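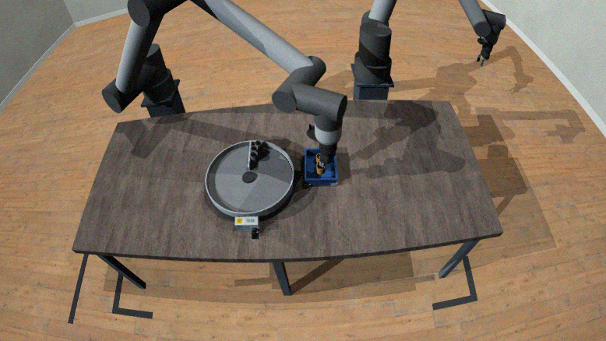

Minutes, Branau reader editorial group, 2023-01-09

Present: Dunstan (chair), Perrin, Rolland, Lobo. Apologies: Lacroix.

1. Coalitions chapter. Perrin's draft in, 2,668 words over. Cut the minority cabinets section or move to appendix. Rolland wants it kept. Perrin to trim, back by Feburary.

2. Electoral systems tables. Lobo checked 116 entries, thresholds still missing for a few. Old and new district figures mixed in same column, needs fixing before typesetting.
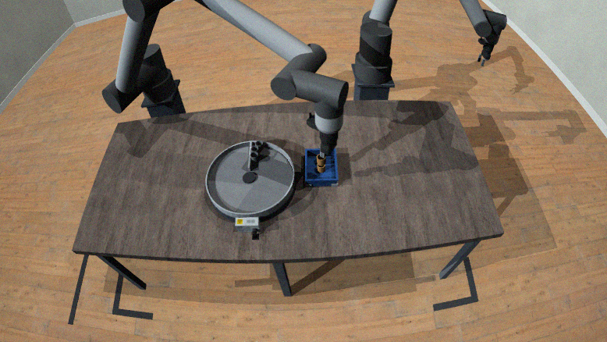
Page 2

3. Print run. Hoarau quoted for 1,550 copies. Dunstan thinks almost 200 too many. Left as is for now.

4. Glossary. "Semi-presidential" defined twice, differntly. Use Rolland's.

5. AOB. Index: ask Lacroix. Cover not discussed, no time.

Next meeting February, Lobo to send dates.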